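Gripper trouble stops the table work at Nisthorpe

October 2018

I was all set to write you a cheerful little piece this month on how well the table work is going at the Nisthorpe workshop. Well, that one will have to wait! The grippers have been pulled from use, all of them, and I spent a whole morning hearing why (and drinking far too much coffee while I did).

If you haven't been following along, the Nisthorpe crew has been at this since June. They pick things up off a table with hand-held grippers, over and over, and the recordings go to Mwakyusa, where the same moves get taught to a robot arm. It's slow, fussy work and I've grown really fond of watching it. They had 232 sessions done when everything stopped.

What stopped them was a dropped jar. Peninah Nyamweya runs the floor there, and she was standing close by when it slid out of the fingers, rolled off the table and smashed next to somebody's foot. No one was hurt, thank goodness, but there was glass all the way to the door and she called a halt right then.

"I'd had a bad feeling for a week," she told me. "People kept squeezing harder. When I see people squeezing harder, I want to know what's changed."

So she sat down that afternoon with the session notes, and there it was in everybody's handwriting: slipped, slipped again, had to regrip. She found 104 notes like that, and hardly any of them came from the first month. A few people had mentioned it out loud too, but they figured it was their own tired hands.
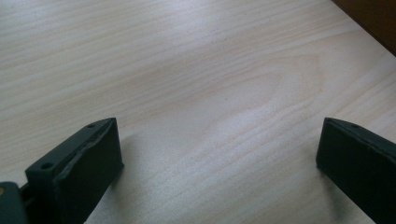
The suspicion right now falls on the finger surfaces. Peninah thinks they wear with use, and once the surface gets rough and starts to go, a smooth jar or a glass has less to hold on to. The supplier, Fasteveo, has asked for two of the worst ones back so its people can take a proper look, and they went out in the mail before I'd even finished my visit. Fasteveo hasn't said yet whether it's the material, the way the fingers close, or just plain hard use. I asked, believe me, and got a very polite "we're looking into it."

There's a second worry, and it's the one that bugs me more. A robot arm learns from what those recordings show, slips and all. If the grip was getting worse week by week, some of what went off to Mwakyusa may be teaching the arm to hang on badly, and an arm is a lot heavier than a jar. The folks over there have set aside the last 30 sessions until somebody has gone through them, and the arm isn't lifting anything breakable in the meantime. Good!

Some things have changed at Nisthorpe already. Fingers get checked at the start of every shift now, with a fingertip run along the inner faces, and anything that feels rough goes in a box on Peninah's desk. Glass is off the list completely. Closed shoes are a rule (they were more of a suggestion before, and I'll admit I turned up in sandals over the summer). And if something slips twice, you put the gripper down and go tell somebody.

The sister group over in Zumville uses the same model and has been told to look theirs over as well. I called them, and they hadn't had any drops worth writing down, but they've stopped using glass too until they hear more.

Peninah hopes to have replacement fingers on the grippers before the month is out. She wouldn't give me a date, and she wouldn't let me try one of the old ones either, though I did ask twice.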